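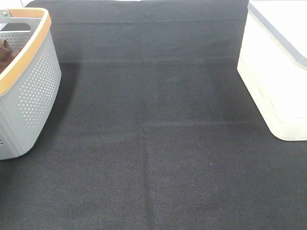 *Dark gray cloth with the fold lines still in it.*

Sep 10, 2023

We moved in April, and I have been meaning to write about it since then. A couple of people asked how it went and I kept saying I would put it in a post. This is mostly about the move itself and what we would do differently. The town can have its own post later.

The old place was a second-floor apartment in the Trikwood complex. The new one is a small rented house on Pearce Street in Brultura, 78 miles away. The rent is $105 a month less than we were paying, and there is a yard, a basement, and a driveway that fits one car if you park it straight. The kitchen is smaller. I knew that from the walk-through but didn't really take it in until we had boxes stacked in front of the stove.

We got three quotes from moving companies. Two were far more than we wanted to spend, and the third never called back with a final number. In the end we rented a truck from Atura, the small lot near our old exit, and did it ourselves with help from my brother and one of his friends. The truck came to $400 for two days with the mileage and insurance. I had set aside that much, so the only surprise was fuel. A loaded truck drinks gas on hills, and there are more hills on that road than I remembered.

Packing took longer than everything else put together. I started six weeks out with the books, which felt very organized. Then I stopped for three weeks. The last four days were a mess. By the end I was putting things in boxes with whatever else was nearby, so we had one box with a colander, two winter hats, the tape measure, and a bag of rice. I labeled it "kitchen/other." There were a lot of boxes labeled "other."

If I did it again I would pack the hall closet first. I left it for last on the theory that it was only sheets and towels and would go fast. It held every tablecloth, blanket, curtain, and leftover piece of fabric we had ever owned, plus a sleeping bag that was supposed to be at my parents' house. Some of it had been folded so long that I don't think it will ever lie flat again. I have ironed a few things since then. The fold marks get fainter and then they stop getting fainter.

We did use a lot of it as padding, and that worked well. Dish towels went between plates, blankets around the TV and the mirror, and a set of old curtains around the legs of the table. We bought one roll of bubble wrap and used less than half. The only thing that broke was a lamp I had put on the truck without wrapping at all, so I can't blame the curtains.

The drive was fine. I took the truck and my wife followed in the car with the plants and the cat. The cat complained until we got on the highway and then went quiet until the exit. The plants had a worse time. The fern lost most of its leaves over the next two weeks and has only now started to look like a fern again.

Unloading was quick compared with loading. We put everything in the front room first and moved it to the right rooms later, and I would not do that again. It meant carrying most things twice. The couch came in through the back after we took the storm door off its hinges. One of the hinge screws was stripped, and I had to go out and find a hardware store before I could put the door back on. That was my first errand in Brultura.
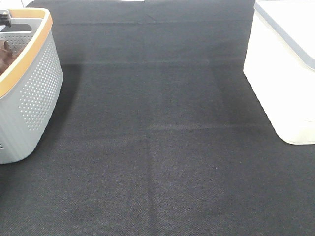

I will say something about the money, because I looked for real numbers before we moved and couldn't find many. Besides the truck, the main cost was a $400 deposit to the utility company, which we get back after a year of paying on time. I hadn't planned for that one. There was also pizza for the helpers, a new shower curtain, a garden hose, and a mailbox key that had to be replaced. None of those things cost much. They all came in the same week, though, and that week I stopped opening the bank app.

The deposit on the old apartment came back in full except for a cleaning charge. We had cleaned the oven. I took photos of the oven. I wrote them one email about it, got a form reply, and let it go.

Five months in, most of the boxes are gone. There are still several in the basement that we haven't opened, and I have started to think we could give them away as they are. My wife would like to look inside first, which is fair. She has already found the good scissors in one of them, after we had bought new scissors.

The commute is the part people ask about. I work from home most of the week now and drive back to the office when there is a meeting that needs me in the room. It is a long day when it happens. I leave before it gets light in the colder months and listen to the same few podcasts. I don't love it, but it isn't often enough to make me regret anything. If the office changes its mind about remote work I may feel differently.

Things still on the list for the house:

- Put a shelf over the washer
- Find out why the upstairs hall light flickers
- Curtains for the back bedroom, since the old ones are too short for the windows
- Return my brother's hand truck

The hand truck has been in our driveway since April. He has asked for it twice, and I told him I would bring it the next time we drive over. It has a flat tire now, so I need to fix that before I take it back.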